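Home > Storage & Organizing > Trays and Bins > Ask > Browse

Stacking a white bin on a brown box: where does the tray go?
Last updated 2026-07-20

Tegan Whitcombe
I am laying out a bench covered in kraft paper and marked off in squares with blue tape. Three items have to share the far end: a white plastic bin, a dark brown box and a low-sided wooden tray. A white plastic tray with raised handles at both ends is used at the near edge. The bin sits on the box. I would like to keep the stack within two squares and still be able to lift things out by the handles. Should the wooden tray go beside the stack or on it? The tape is 25 mm wide, if that matters.
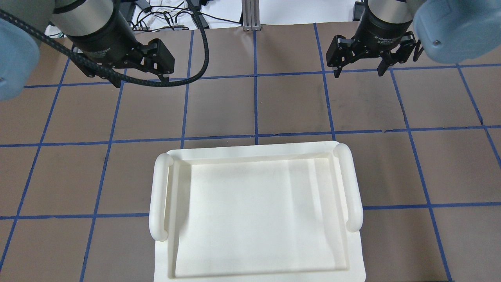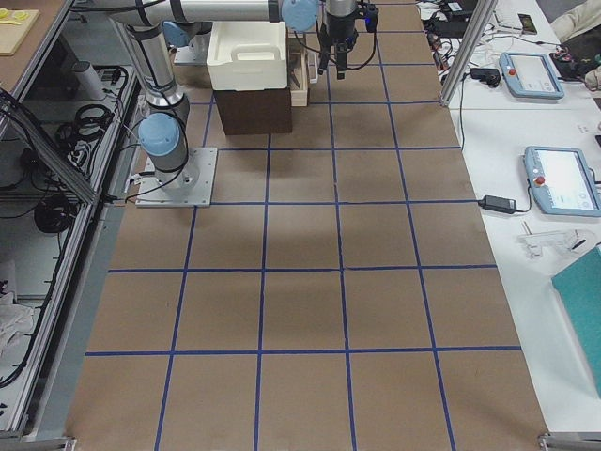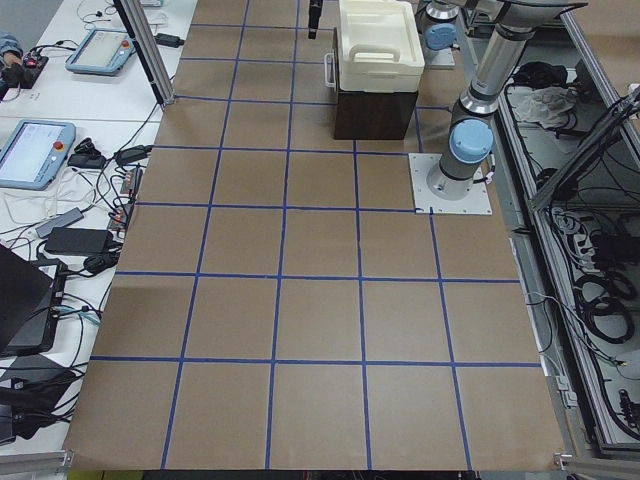
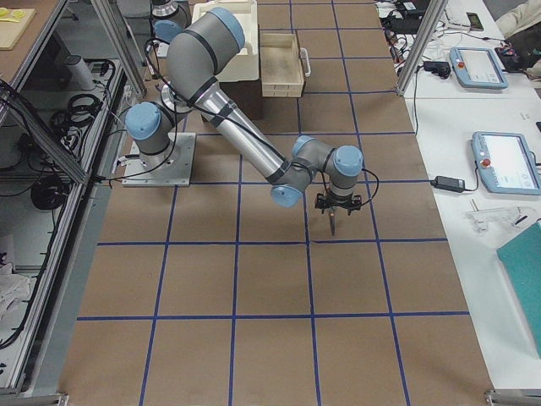
Blue tape grid on brown paper, all four views.

Panagiotis Vlachou
Beside it. In the second and fourth pictures the wooden tray is to the right of the white bin, and I would keep it on that side. Put it on top and you have to move it every time you want something from the bin.

Check the following before you fix the positions:
- Turn the bin so that its molded handle faces the side you work from.
- Measure the white tray across the handles as well as the rim. The handles stand up at the left and right ends, so nothing wider than the gap between them will drop in flat.
- Lay the wooden tray flat if you have a spare square. Standing on edge it takes less paper but slides unless something holds the foot — a strip of Prikum shelf liner is enough.

Label the squares at the tape crossings, not in the middle. Writing in the middle is hidden as soon as a box is on it. Kraft paper also creases with use, and I replace mine every April.

MacKinnon221
I just put everything in one big Flurnia tub. Two squares sounds tight to me. Are the tape widths included in your square size or not? Mine were not and I had to redo a whole row.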